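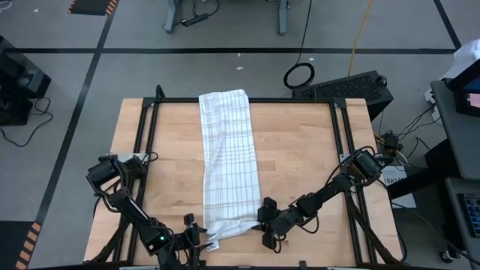

Both arms at the near end of a tea towel, Pandix two-arm bench kit.

Pandix two-arm kit: anyone else living with one?

hobnail
Joined the forum for the soldering iron thread, stayed for the arguments
I've had use of a Pandix kit at the workshop since December and keep being asked whether it's worth the money, so I'll put it all in one place and then people can stop ringing me.

What you get is the pair of arms, the black rail frame they bolt to, grippers, wrist cameras, and a licence for the Pandix software. What you don't get is a table, a computer, or any clue which way up the left shoulder bracket goes. Assembly took me two evenings. The manual says one, but the manual also has page 14 in it twice and no page 15.

I've been working on towels. A towel seemed a modest ambition. The kit comes with a starter folding routine which you then train further by steering the arms yourself, over and over, until you begin to dream about hems. I've done 367 runs. My own count of decent folds in the last batch was 221, where "decent" means my mother would put it in the drawer without comment.

The long fold is fairly reliable now. The trouble is the end nearest the arms, where it bunches up and both grippers go in for a corner that may or may not be a corner.

Happy to answer questions.

tinplate_tess
Is 221 out of 367? Because that's not terrible.

hobnail
Yes, 221 of the 367. It's not terrible and it's not laundry either. I can fold a towel in four seconds with a cup of tea in the other hand.

Moorgate_Rob
You've spent all winter teaching a machine to be worse than you at something you didn't mind doing. I say this with love, as a man who owns three bread makers.

quillfeather
We looked at Pandix and went with Etine instead. Dearer, but the grippers have rubber pads as standard and they'll send somebody out. Pandix support is a web form and a prayer.

hobnail
Disagree on support. I wrote in twice and had a proper answer both times, one of them at 11.40 at night. The name at the bottom was Kalliopi Theodorakopoulos and she knew the thing inside out. She told me to stop using a fluffy towel and get a flat woven one with a check on it, as the cameras have an easier time when there are lines to look at. White with a thin check has been much better than the plain one. I'd have spent weeks fiddling with the settings.

quillfeather
So the fix for the robot was to buy a different towel.

hobnail
It was £4.

lowgear
Got the same kit here and I think you're being kind to it. My right arm sags. Not a lot, but leave it reaching out across the table for a few minutes and it ends up a finger's width lower than where you told it. Motor in the elbow gets hot enough to notice. Pandix said to put a rest position in between runs, so I did, and now each run takes half as long again and I've time to read the paper.

hobnail
Haven't seen sag. What's yours bolted to?

lowgear
The side rail, as per the drawing. Kitchen worktop underneath.

tinplate_tess
Did you do the frame bolts up with the arms hanging off it? I did that on mine and the whole rail had a twist. Took it all apart, squared it up flat, put the arms on last. Different machine. The manual does mention it, in a box, in grey, after you've done it wrong.

lowgear
I'm not taking it apart.

tinplate_tess
Right you are.

Moorgate_Rob
He's going to take it apart.

benchmouse
Thinking of getting one for a college group, mixed ages, some of them heavy handed. How bad are the cables? Every photo of these things looks like somebody dropped a plate of liquorice.

hobnail
Bad. The bundles on the arms themselves are all right, they flex and nothing has snagged so far. It's everything after that: power, cameras, the run to the computer. Budget for cable ties and a longer extension lead than you think. I'd also tape out the floor and tell them to stay behind the tape while it's moving.

quillfeather
For a college I really would ask for an Etine quote. Or Lambrakis, who do rentals. You get a fortnight with it and if the students hate it, back it goes.

benchmouse
Rentals sounds good. Any idea on price?

quillfeather
Ours was £102 a day with the arms already calibrated. They deliver from the Tratville depot and they do turn up, which I mention because I've dealt with other depots.

hobnail
£102 a day will hurt if you're collecting your own runs though. Mine took weeks of evenings. For a demo, rent. If you want them to learn something, buy the kit and let them get the bracket wrong like the rest of us.

Moorgate_Rob
Has it folded anything besides a towel?

hobnail
A pillowcase, once. A tea cosy, in the sense that it ended up flatter. I tried a shirt and the two arms had hold of a sleeve each for so long I felt I should offer them a solicitor.

lowgear
Update for Tess. Took it apart. Rail was twisted. Sag is mostly gone, and I'd be grateful if we could leave it there.

tinplate_tess
Mostly?

lowgear
Still drops a bit on a long reach. I maintain the elbow motor is too small for the job and they know it.

quillfeather
It is too small. That's what I've been saying since the first page.

hobnail
This is the first page.

benchmouse
Thanks all. Going to rent for a fortnight and see who cries. hobnail, could you put up your settings for the gripper closing force? The default looks like it's meant for walnuts.

hobnail
Will do when I'm next in. It's well below the default, and I go lower again for the last corner. Start soft and work up, and keep your tie out of it.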